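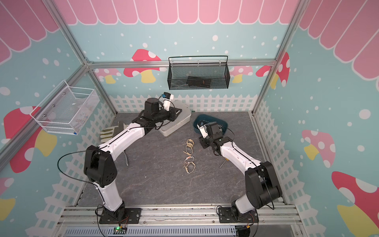
Ticket: left arm drops off the bus mid-move
Opened by: Anika Montoya
Date: 2024-03-10
Status: still open, but much happier

Hi all, me again with the two-arm build! The left arm (I call it Calla, the right one is Campbell) keeps going limp partway through a reach, and then the controller throws error 21 and I have to power cycle everything. Campbell never does it, same firmware, same settings. My test is a plain sorting job, and it almost always quits when Calla is stretched out to the white tray at the back. If I keep her near the watches in the middle of the floor she'll run happily all evening. My first guess was that black cable looping out from her shoulder, because it swings wide and I figured it was tugging at full reach.

What I tried so far:

Swapped the shoulder cable for a spare. Same error.

Dropped the speed limit from 4000 to half that. Fewer dropouts, but still there, and wow is it slow.

Swapped the two arms' ports on the Ukach board. The fault stayed with Calla, so I'm letting the board off the hook.

Took the cover off the elbow and found joint 2's plug sitting a hair proud of its socket (argh!). Pushed it home, put the speed back to 4000, and got a full run with no dropouts.

I'd love to close this, but one good run isn't much. Does anybody on the Trallerum forum know if those plugs take a locking clip, or do you all just use a dab of hot glue? I'll leave it looping tonight and post the log.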